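Search notebooks Search Clear

July – dye bench, Pelwood annexe

Madder again. Kenneth Maglaya wants a brick red that survives Cistholm's washing test, and I would like to see one too before I retire. Current colour is closer to tinned salmon.

Vat 3

Wool scoured overnight and mordanted with alum at the usual rate. Madder root, 400 g, ground on the Marchuk mill, which still throws grit out the left side and into the sugar if anyone leaves the lid off. Held at 60 degrees for two hours. It crept up to 72 while I was on the phone with Nivunville about the late invoice, so some browning is my own doing. Blaming the invoice for the rest.

Skein came out a decent orange-red at the core and dull on the outside. Calcium may be low. Tap water here is soft enough to wash a baby in. Next vat gets 2 g of chalk per litre and a person who stays beside it.

Vat 4

Same root, second extraction, 300 g of wool. Expected pink, got pink. Kenneth called it "blush" and wrote that on the tag, so now it's a product.

Wash test on both: Vat 3 bled a bit into the white cotton, Vat 4 hardly at all, probably for want of anything left to bleed.

Housekeeping

Outdoor shoes stay out of the dye room. Madder dust on a boot gets as far as the front office carpet, and the grey stripes there hide less than you'd hope. White slides go back at the wooden platform when you're finished with them.
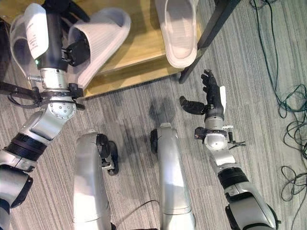
To do

– Chalk, food grade, before the next vat
– Sample card 597 is missing its light-exposed half. Check the window sill, then Kenneth's desk
– Ask Cistholm if their test water is hard or soft. Should have asked in the spring
– Mill gasket. Marchuk quotes 2000 for a whole new lid, so tape for now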